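Residential Carpentry and Home Repair
Unit 8: Exterior Stairs and Guards
Course Handout for Evening Section

Purpose of this unit

The previous unit dealt with interior trim. This unit turns to the exterior stair of three to five risers that connects a porch or rear entry to grade. Such stairs are among the most frequently rebuilt parts of a house. They are also among the parts most often rebuilt incorrectly, and students should expect to meet the work of earlier owners when they open one up.

Students are expected to read this handout before the shop session and to bring it with them. The stair calculation will be done by hand. Framing square gauges may be borrowed from the tool crib against a signature.

8.1 Terms

Total rise: the vertical distance from the finished landing at the bottom to the finished walking surface at the top.
Unit rise: the height of a single step.
Total run: the horizontal distance covered by the stair.
Unit run: the horizontal depth of a single step, measured from the face of one riser to the face of the next, excluding any nosing.
Stringer: the inclined member that carries the treads. It may be cut (notched) or housed.
Throat: the sound wood that remains in a cut stringer between the back of the notch and the lower edge of the board.

The term "guard" is used here for the barrier at the open side of a stair or platform, and "handrail" for the member that is grasped. One assembly may serve as both, but the requirements are separate and should be checked separately. Students who use the word "railing" for everything will be asked which of the two they mean.

8.2 Inspection before removal

Before any part of an existing stair is taken down, the student should establish how it is attached to the house. On older porches the stringers are often nailed directly through the siding into the rim board, with no flashing behind them. Water follows the nails. The rim board should be probed with an awl at each fastener and along its lower edge, and the condition recorded on the sketch.

The foot of each stringer is examined next. Where the stringer rests on soil, decay is to be assumed until the end grain has been probed. Where it rests on a concrete pad, check that the pad slopes away from the house and has not settled at one side. A settled pad changes the total rise from left to right, and the new stair will be out of level if only one side is measured.

Record all measurements on the job sheet before demolition begins. Measurements taken from memory after the old stair has been carried to the dumpster will not be accepted.

8.3 Laying out the stringer

Measure the total rise with a level straightedge extended from the upper surface to a point above the lower landing. Do not measure straight down at the wall if the ground slopes away, as it usually does.

Divide the total rise by a trial unit rise and take the nearest whole number as the number of risers. Divide the total rise again by that number to obtain the actual unit rise. All risers in the flight must match within the tolerance permitted by the local building office. The shop standard is stricter than most local rules, and work is graded against the shop standard.

Set the gauges on the framing square at the unit rise and unit run and step off the layout along the crowned edge of the board. Mark lightly and number the steps. The bottom of the stringer is then reduced by the thickness of one tread. This reduction, known as dropping the stringer, is the step most commonly omitted. If it is left out, the first step will be too high and the last too low by the same amount.

Cut to the line with a circular saw and stop short of the inside corner. Finish each notch with a handsaw. Overcutting with the circular saw weakens the throat, and a stringer that has been overcut will be returned to the student to be made again. One stringer is cut first, tested in place, and then used as the pattern for the others.

8.4 Fasteners and hardware

Only fasteners rated for contact with treated lumber are to be used. Interior drywall screws are not permitted anywhere on an exterior stair, including for temporary bracing that is likely to be forgotten. Stringers are attached at the top with metal hangers or to a continuous header board – toenailing alone is not sufficient.

The demonstration stair in Bay 2 follows the Tilley drawing, which may be consulted at the front desk. The hardware list for the exercise is posted beside it.

8.5 Guards and posts

Posts should be bolted through the framing with blocking behind them. A post that has been notched to fit over the rim loses much of its strength at the very point where it is loaded, and this detail is not accepted in the course.

Baluster spacing is laid out from the center of each section so that the end spaces match. A spacer block cut from scrap is quicker and more dependable than a tape measure.

8.6 Finishing

Treated lumber should be allowed to dry before paint is applied. Cut ends are sealed on the day they are cut. Sand handrails along the grain, ease all edges that a hand may touch, and remove the dust fully before priming.
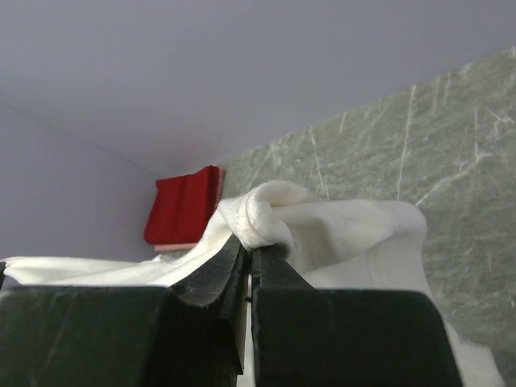 Mulugeta Alemneh wrote in response to last term's handout that the advice on drying time was too brief. His own porch stair was painted within a week of delivery and had peeled on every tread by December. He proposed that students sprinkle a few drops of water on the board and wait: if the water beads on the surface, the wood is not ready for paint, and if it soaks in promptly, priming may go ahead. The suggestion has been adopted for this unit and appears on the job sheet as item 10.

8.7 Assignment

Prepare a dimensioned layout for a stair serving a rear entry of your choice. Show the total rise at both sides, the number of risers, the actual unit rise and unit run, and the amount by which the stringer is dropped. Include a sketch of one post connection.

Layouts are due in Room 616 by Fri 23 June. Students whose layouts have not been approved may not cut stock.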